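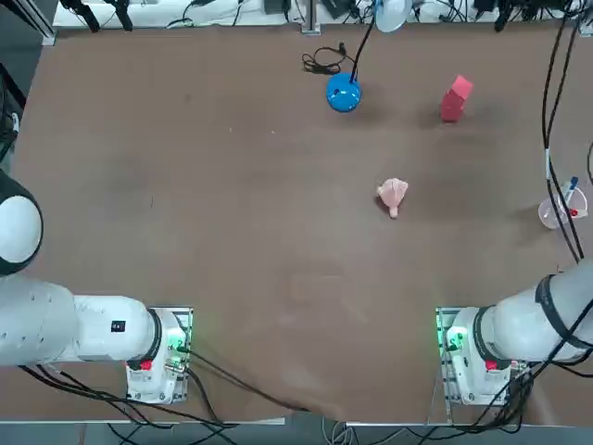
Section 4: Setting Up and Clearing a Shared Table

Teshome Furnished Rooms, Resident Manual
Revised 08/07/2025

4.1 Before you start

Every Teshome room with a shared sitting area has one brown table. Residents use it for reading, crafts, meals and games, and small things tend to stay on it from one day to the next. This section covers the table lamp, the cord, loose items and the tabletop itself. Chairs and wall shelves are in Section 5.

You need:
A soft cloth, slightly damp
A second cloth, dry
The tray from the hall closet
A cord tie (two are kept in the drawer under the phone)

Set aside 30 minutes the first time. After that the job is shorter.

4.2 Clearing small items

1. Put the tray on a chair next to the table, not on the table.
2. Take cups and glasses off first. Clear plastic cups are easy to miss near the edge of the table, so look along all four sides. Empty them in the sink.
3. Move soft toys, blocks and other play items to the tray. Lift them. Dragging a block leaves a line on the surface.
4. Put papers and mail in the wall pocket by the door.
5. Leave the lamp and its cord for last.

Note: If you do not know who owns something, leave it on the tray with the room number on a slip of paper. Items on the tray are kept for 59 days and then go to the front desk. Ask for Ayana Habte.

Note: Soft toys with frills or thin parts can go in the washer on the cold cycle, inside a pillowcase tied shut. Check the tag first. If there is no tag, wipe the toy by hand and let it air dry.

4.3 Moving the lamp

The shared tables have lamps with a round base and a dome shade. Lamps in the Plerkcombe building have a blue base. Those in the Zindudon building have a green one. The steps are the same for both.

1. Switch the lamp off and let the bulb cool for ten minutes.
2. Pull the plug out of the wall outlet. Hold the plug, not the cord.
3. Coil the cord in loose loops, a little wider than your hand. Lay the coil on the table beside the base, with the plug on the outside where you can find it.
4. Put one hand under the base and the other around it. The glaze is slippery — dry your hands before you lift.
5. Set the lamp down on the rug or on a low shelf. If the shade will not stay level, rest it on a folded towel.

Caution: Do not carry the lamp by the shade or by the cord at the top of the base.

Caution: Do not wipe the plug, the socket or any part of the cord with a damp cloth.

4.4 Wiping the tabletop

1. Brush crumbs into your hand or onto a sheet of paper.
2. Wipe the whole surface with the damp cloth. Work from the far side toward you.
3. Go over the middle of the near side a second time. Most scuffs and smudges collect there, where people rest their arms and slide their plates.
4. Dry the surface with the second cloth right away.
5. Look at the table from a low angle with the room light on. Smudges show up as dull patches. Wipe them again.

Light scuffs that stay after two wipes are wear in the finish and do not need to be reported. Deep scratches, burns and lifted edges do. Use form 566 and write down which side of the table the damage is on.

Caution: No bleach, scouring powder or furniture spray. Spray makes the surface slick and the lamp can slide.

4.5 Putting things back

1. Wait until the table feels dry all over.
2. Place the lamp toward the back, a hand's width in from the edge.
3. Run the cord off the back of the table and down to the outlet. Take up any extra length with a cord tie. Two loops are enough. A cord that is wound tight will crack in time.
4. Plug the lamp in and switch it on. If it flickers, switch it off, unplug it and see 4.6.
5. Straighten the shade.
6. Return blocks and games to their box, and toys to the basket by the window. Cups go back to the kitchen.

Keep the front half of the table clear when it is not in use.

4.6 If something is wrong

Lamp does not light: Try the outlet with another lamp. If the outlet works, replace the bulb. Spare bulbs are at the front desk.

Lamp flickers: Unplug it, let it cool and tighten the bulb a quarter turn. If it still flickers, leave it unplugged and call extension 1675.

Shade leans: The ring under the shade is loose. Turn it clockwise by hand. Do not use pliers — the ring is thin and bends.

Base is chipped: Stop using the lamp and put it in a box. Leonie Kaufmann handles replacements for both buildings. Blue bases were back-ordered in March, so you may get a plain white one.

Sticky spot on the table: Lay the damp cloth over it for two minutes, then wipe. Repeat if needed. Do not scrape with a knife or a card.

Table rocks: Each leg has a foot that screws in and out. Clear the table completely before you turn any of them. Two people are needed, one to lift the corner and one to turn the foot.

4.7 Who to contact

Lamps and cords: Leonie Kaufmann
Tables and other furniture: Mark Anthony Malabanan
Lost items: Ayana Habte, front desk

Continue to Section 5: Chairs and Wall Shelves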